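Blue-and-white ware is the name given to pottery and porcelain decorated in blue on a white ground, usually with a pigment made from cobalt. It is one of the most widely loved kinds of tableware in the world, and a good many families who would never call themselves collectors have a piece or two of it somewhere in the cupboard.

The color is normally painted or printed onto the unglazed body, which is then covered with a clear glaze and fired. Cobalt became the favorite of potters because it holds up in a very hot kiln, where many other colors fade or burn away altogether.
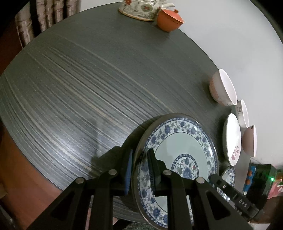 A round blue-and-white porcelain plate. Photo: Sérgio Calado

Porcelain of this type was made in great quantity at Jingdezhen, in China, from the 14th century onward, and it traveled a long way by sea and by land. Potters in Persia, Turkey, the Netherlands and Portugal admired it and made their own versions, often in earthenware with a white tin glaze – Delftware is probably the best known of these.

In England, transfer printing brought the price down in the late 1700s, and patterns such as Willow found their way onto quite ordinary dinner tables. Many of the old patterns are still made today, and mixed sets, gathered a plate at a time from secondhand shops, remain as popular as ever.

See also: Delftware, Transferware, Willow pattern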